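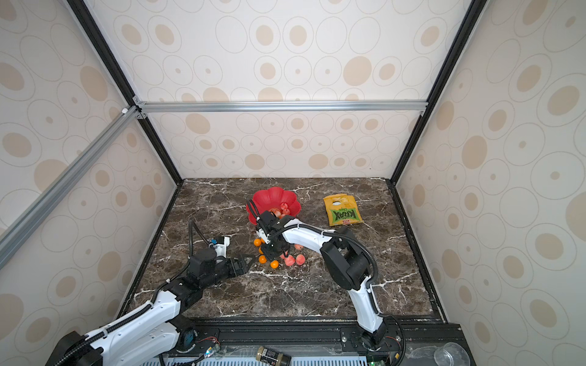

Re: Cukex foyer piece, playback and opening hours

Date: Oct 10, 2022
To: venue-tech list

Answers are inline. I have trimmed the parts of the earlier message that deal with catering and the guest list.

> The artists want the sound piece in the foyer to start when the
> front doors open and stop when the last visitor leaves the hall.
> Can the Gasus player do this without a person at the desk?

Partly. The Gasus unit takes a contact closure on input 2, and the front door already has a spare pair running to the rack. Start is easy. Stop is not, as the door contact says nothing about who is still in the hall. I would set a fixed end time per day in the schedule and leave a manual override at the bar.

> The full work is 335 minutes long. Is there a limit on file length?

There is a limit on file size. At the current bit depth the four-channel file goes over it. Please deliver it as two files, split at the pause at 275 minutes that is marked in the score. The player joins them without a gap if both have the same sample rate and channel order. The April test failed on channel order: the first file was front left, front right, rear left, rear right, and the second had the rear pair first.

> Brostument have offered their own speakers. Do we take them?

I would keep ours for the foyer and use the Brostument pair in the stairwell only. They are self-powered and need mains at each position, and the foyer ceiling has one usable circuit, which also feeds the exit lighting controller. I don't want anything else on it.

> Level?

The limiter is set so that the desk staff can still talk on the phone. The artists asked for more. We can raise the level after the box office closes, which on a normal evening leaves almost 90 minutes. This needs a second preset and nothing else. Send me the preset name you want shown on the wall panel, 12 characters at most, no accents. "Babić" came out as "Babi?" last time and the cue did not fire from the panel, though it ran fine from the web page.

Still open:

- Who signs for the loan speakers, and from which day they are insured.
- Whether the stairwell counts as part of the work or as spill. If it is part of the work, it needs its own delay setting.
- Cable route past the cloakroom. The old floor duct is full. I would rather go over the door frame than tape anything to the floor.
- A stereo fold-down for the small room upstairs. The player can make one, but it drops the rear pair by a fixed amount and the artists may want to supply their own.

Files go in the usual upload folder. Please do not rename them after upload, the schedule refers to them by name.

Rack room desk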